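How do I read the Ullwood books in the right order?

Posted in Books & Series > Reading Order

I just finished the first Ullwood novel in two sittings and I am completely hooked! Now I'm stuck, because the library app shows the second book, a prequel, a thing called Ullwood: The Grurkport Letters and a "complete" edition that has fewer stories than the separate ones put together. The numbers on the spines don't match the numbers in the app either. My copy of the first one says Book 2 on the title page, which threw me for a loop.

I don't want to be spoiled on who Hoani turns out to be working for (please, please don't say it in a reply, I'm begging). I also read slowly during the school year, so if there's something I can leave for summer I'd like to know that too. Has anyone read them all? What order did you go in, and would you do it the same way again?

Also, is the big hardcover worth getting? It's 1104 pages and I mostly read in bed.

Posted by marlowe_reads

Danica Procházka

Oh, I'm so jealous that you get to read these for the first time! I've been through the whole series twice and reviewed it on my blog, so I'll keep this free of spoilers and you can read on safely.

The mix-up on your title page comes from the reprint. When the prequel came out, the publisher renumbered everything by when the story takes place, so the book that was first became Book 2. The spines were changed in one printing and the title pages in another, and the app seems to use whatever it was given at the time. Ignore all the numbers and go by title.

Go in the order they were written. That means:

Ullwood
The Salt Road
A House at Grurkport
Ullwood: The Grurkport Letters
The Lamplighter's Year (this is the prequel)

Yes, the prequel goes last! I know it looks backward. The prequel is told by a person you won't meet until the end of The Salt Road, and half the fun is hearing that voice and knowing things the narrator doesn't. A friend of mine started there and liked it fine, but she guessed the Hoani business by chapter 4 of the next book and was pretty grumpy with me for a week.

The Letters are short and you could save those for summer. They're sweet and funny and there's one from the ferry captain that made me cry on a bus. Nothing in them moves the main story along, so if you skip straight from A House at Grurkport to the prequel you won't be lost. Do come back for them, though. The last letter is lovely.

About the hardcover: I own it and I love it and I have dropped it on my face. For reading in bed I'd go with the paperbacks or the e-books. The print in the hardcover is small, and the map is split down the middle by the binding so you can't see the harbor at all, which is a shame when so much of the third book happens there. What the hardcover does have is the author's notes at the back, and they're great if you like hearing how a story changed between drafts (I do, obviously). See if your library has one you can borrow just for those.

One more thing on the "complete" edition in the app. It was put together before the Letters were published, so that's why it comes up short. If you've got a hold on it, you could cancel that and put holds on the single titles. My wait for The Salt Road was only a few days.

We're doing a read-along of the second book starting in March, by the way, Thursday evenings at 7, very relaxed, people show up having read half the pages and we talk anyway. Come along if you like!
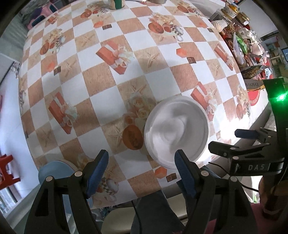 Table, checkered cloth, chapter two.

Happy reading, and please come back and tell us what you thought of the lighthouse scene!

civitz_fan

Read the prequel first. It's first in the story so it's first. Everybody makes this too complicated. I read it first and had no problem.

Also if you like these try Civitz, same kind of feel but with more sailing.

pagesandpie

Seconding Danica on the order! I did it the other way the first time and the big reveal in The Salt Road went right past me because I knew already. I was so mad at myself. If you really can't wait for the prequel, at least finish page 301 of The Salt Road in the paperback (end of the storm chapter) and then it's safe.

The audiobooks are wonderful too, if your eyes get tired at night. Same reader for all of them except the Letters, where they used 2 readers, and the one doing the ferry captain is so good I listened to his parts again right away. My library had them with no wait at all.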